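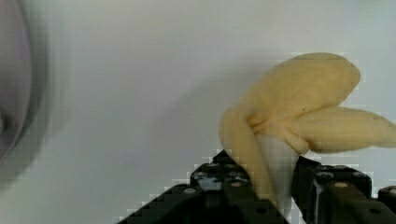

I coach an under-14 soccer side in Drenmont, and since October we have been using the Zetska rebound net, the two-sided model. The club bought 2 of them after Carmela Marín saw one at a tournament in Sotomayor.

## Setup

The poles click together and the net hooks on at the corners. Two people can have it standing before the kids finish their warm-up laps. Alone it takes a lot longer, and the last hook is a fight. The bag is too tight. We gave up on putting the ground pegs back in their sleeve and keep them in a sock.

## In training
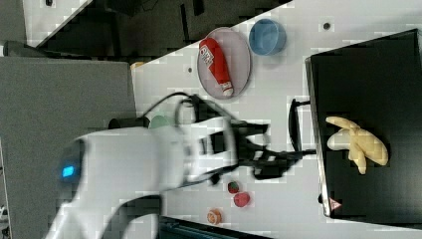 The steep side sends the ball back low and quick, good for first touch and one-touch passing. The other side lifts it to chest height, and our keepers, Demetrio Bermúdez especially, get more out of that than from me throwing balls at them. From close range the return is true. Hit it hard from the edge of the box and the whole thing hops backward, pegs or no pegs – we now lay sandbags over the rear bar.

The net itself has held up well after roughly 2,000 shots. One corner hook has bent and the paint is coming off the feet. Zetska sent a new hook without any argument, but it was slow to arrive.

## Verdict

I'd buy it again for small-group work. For shooting practice with older players, look for something heavier. Anselmo Sepúlveda tried ours with the adult team and knocked it flat twice.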